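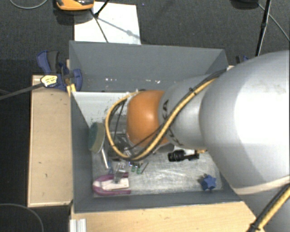

4. Running the cables to your Semex standing desk

Okay, the desk is bolted together and standing on its own feet, so now we get to the part I redid three times in my own office. A desk that goes up and down needs cables that can go up and down with it, and most of the trouble people write to me about comes from a cord that was pulled tight on the day they set it up. What you want is slack in one spot you chose yourself, in a nice wide loop, with the rest held close. Get that at the back of your desk and you're most of the way there!

Before you start, unplug everything. Yes, the lamp too.

1. Raise the desk all the way up using the hand control. Then unplug the desk itself.

2. Stick the power strip to the underside of the top, near the back edge. I use the Grurmont strip with the long flat body, but any strip with screw holes will do.

3. Plug in the monitor, the computer and the lamp, and let the cords hang down loose for now.

4. Gather the cords that stay under the top (monitor, lamp, speakers) and tie them up against it. Reusable hook-and-loop ties are so much nicer than the plastic ones here, you'll be opening them again in a month.

5. Now the one cord that goes from the strip to the wall. Tie it to the inside of the left leg, on the upper moving section, 2 inches below the top.

6. Leave a loop hanging below that tie, then fix the other end near the floor. My desk travels 70 centimeters, so I leave a bit more than that between the two ties.

7. Plug the desk back in and run it up and down slowly while you watch the loop. I get down on the floor with a flashlight for this.

NOTE: If your desk is the older Semex with the crossbar low down at the back, pass the loop behind the bar. In front of it, it will catch your feet.

CAUTION: Don't tie anything across the gap between the moving and fixed parts of a leg. The motor is stronger than your cord.

CAUTION: Never let the loop rest on a heater or get under a chair wheel (ask me about my old carpet).

Network cable goes last, same path, its own ties. Leave it a little looser than you think it needs.

Last updated: 2019-04-25

Comments (3)

nurnotlow_fan
Followed this for my Nurnotlow desk and it works the same, except the legs are round so the ties slid down. A strip of rubber underneath fixed it.

deskbound70
What do you do about a printer? Mine sits on the floor and the cord is way too short.

papercut
Step 7 saved my monitor cord. It was hooked on a screw head!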